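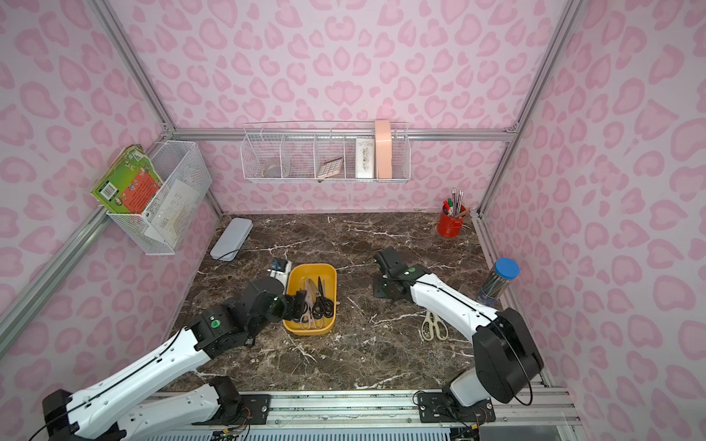

Acta da reunião de coordenação - material de escrita e arrumação do posto

Mês: dezembro
Início: 10h15
Local: sala de reuniões da Requena
Presidiu: Paora Dunstan
Presentes: responsável pelo aprovisionamento, responsável pelo armazém, secretária (redige)
Ausências justificadas: representante da Trornbridge

## 1. Acta anterior

Lida e aprovada sem alterações. A pendência relativa à fatura 434 da Rernov passa para o ponto 4.

## 2. Disposição dos artigos no posto

Discutiu-se a arrumação actual dos artigos de secretária. O organizador branco de arame, fixo à barra da parede do fundo, tem cinco compartimentos e mantém-se como suporte principal. A calculadora bege fica no compartimento do meio. A taça pequena de vidro transparente fica no segundo a contar da esquerda; o aprovisionamento propôs destiná-la a clipes, o armazém preferia borrachas soltas. Ficou decidido: clipes.

O estojo alto cor de pêssego, no compartimento da direita, ultrapassa o rebordo do organizador. O armazém considera que isto dificulta a limpeza da prateleira. Paora Dunstan entende que a altura não é impeditiva e que o estojo deve continuar de pé, ao lado da caixa branca rectangular. Sem votação. Mantém-se.

O cesto branco de rede, na parede esquerda, foi apontado como o ponto menos resolvido. O livro ilustrado de capa verde sai pelo lado esquerdo do cesto e tem as bordas gastas. Opções consideradas:

- trocar o cesto por um modelo mais largo;
- passar o livro para o armário e reservar o cesto para folhas e cartões;
- forrar a capa e deixar tudo como está.

Aprovada a segunda opção.

## 3. Lápis e marcadores

O copo vermelho cilíndrico, no canto direito do fundo do tampo, junta lápis com borracha e marcadores. A secretária propôs separar os dois tipos, visto que os marcadores devem ser guardados na horizontal. O estojo plano cinzento-azulado, pousado à esquerda, pode recebê-los - falta confirmar se o comprimento interior chega.

Os lápis de cor continuam no frasco transparente de tampa azul de rosca. Não se compram mais lápis de cor até nova verificação. O armazém pediu que a tampa fique sempre enroscada no fim do dia.

## 4. Encomendas e faturação

A fatura 434 (Rernov) foi emitida com referência errada e substituída pela 438. Anular a primeira no registo.

Encomenda à Trornbridge: 63 etiquetas rígidas e 2.000 folhas lisas. Prazo por confirmar. As etiquetas destinam-se aos compartimentos e aos frascos, com letra preta sobre fundo branco.

A proposta da Loner para tabuleiros divisórios foi rejeitada por não indicar medidas exteriores.

## 5. Limpeza do tampo

O tampo castanho-escuro, de mármore com veios brancos e bege, limpa-se apenas com pano húmido e detergente neutro. Excluídos produtos ácidos e esfregões.

## 6. Acções

- Livro verde para o armário: secretária.
- Medir o estojo plano por dentro: armazém.
- Confirmar prazo com a Trornbridge: aprovisionamento.
- Anular a fatura 434: aprovisionamento.

Reunião encerrada às 11h05. Próxima reunião a convocar por Paora Dunstan.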